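Drovero box set: chapter stops gone on disc two, and which audio track is the theatrical mix?

Posted by Hüsnü Güneş

I picked up the Drovero documentary box set last month. Disc one plays normally. On disc two the chapter buttons do nothing – I can only scan forward and back. The player is a Volby, set to 24 Hz output over HDMI, firmware updated in May. The menu also lists two English audio tracks with no labels, and the booklet doesn't say what the difference is. Both show as lossless on the receiver.

Hussam Issa

The chapter problem comes from the resume function. Disc two stores a bookmark, and on Volby players an old bookmark can load the film without its chapter list. Open the player's storage menu, erase the disc data, power off, then load the disc again and start from the top menu. Do not choose Resume the first time.

If that fails, turn off network features in the player setup and repeat. My copy needed both steps. Chapter 11 was the last one to come back and it has been stable since.

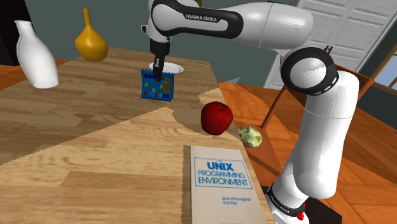

Which of the two English tracks is the theatrical mix?

The first one. It is the 5.1 mix made for the cinema release, with the narration in the center channel only. The second is a newer remix with the narration spread across the front three speakers and the music raised. If voices sound low on track two, switch back before you change any levels on the receiver.

Track choice resets whenever the disc is ejected, so set it each time or change the default language order in the player.

Carrasco

Had the same thing with the chapters, different player. Sent the set back to Hundport and the replacement worked. Took 10 days. They only printed 900 of the first batch so I would ask soon if you want a swap. No idea on the audio, I watch it in stereo.

We use cookies to remember your settings and measure traffic. Accept all | Manage preferences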